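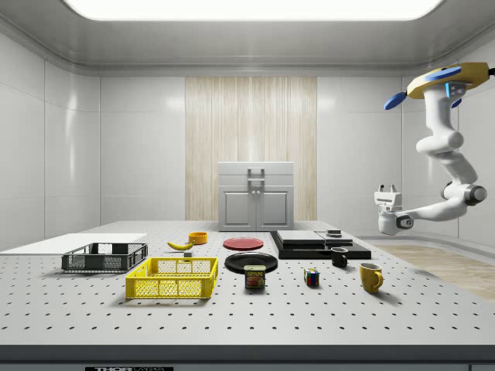 Brarolance Classroom Arm Simulator: a review after one season with our robotics club

Posted November 14, 2019

Our after-school club at Holport has wanted an arm for years, and every year we priced one, sighed, and went back to line followers. This September we bought the club license for Brarolance instead, a simulator that gives the kids an arm, a room and a tabletop full of things to pick up, all on the screen. It cost us $59 for the school year, and I've been meaning to write it up for the other coaches who keep asking me about it.

The room is lovely to look at! Everything is bright and white, the arm hangs in from the upper right, and the table is one of those gray ones covered in little holes (a THORLABS label on the front edge, which pleased one of our dads no end). My students took to the objects right away. There's a banana, a blue Spam can, a Rubik's cube, a couple of mugs and a yellow crate that is just begging to have things put in it. I'd worried they would find it babyish, and instead they argued for most of a meeting over whether the banana or the bowl ought to go first.

Our project this fall was a clean-up task for the Vieira Cup, where teams score points for every item moved off the table and into a crate. The rules allow 1,000 moves per run. Our first program used 1,162, mostly because it kept going back to hover over the black platform as if it had forgotten something. Getting that number down took the kids three weeks and taught them more about planning a path than any worksheet of mine ever has.

Now for the grumbles. The two-finger gripper is fine with the cube but fussy with plates, and the help pages say almost nothing about how to approach something flat. Saving is clumsy too. We lost a whole afternoon's work when two students used the same file name, so please have everyone put their initials in theirs. And it runs slowly on our older laptops, slowly enough that we turned the shadows off for practice.

We also tried the free Janach simulator last spring. It starts up faster and the menus are simpler, but there were far fewer objects and my older students were bored by the second meeting. For a younger group I might still choose it.

Would I buy Brarolance again? Yes, and I've already asked for next year's money. Four stars out of five, with the missing one for those help pages. If your team has found a good way to pick up the red plate, do leave a comment, as we're still stuck on it.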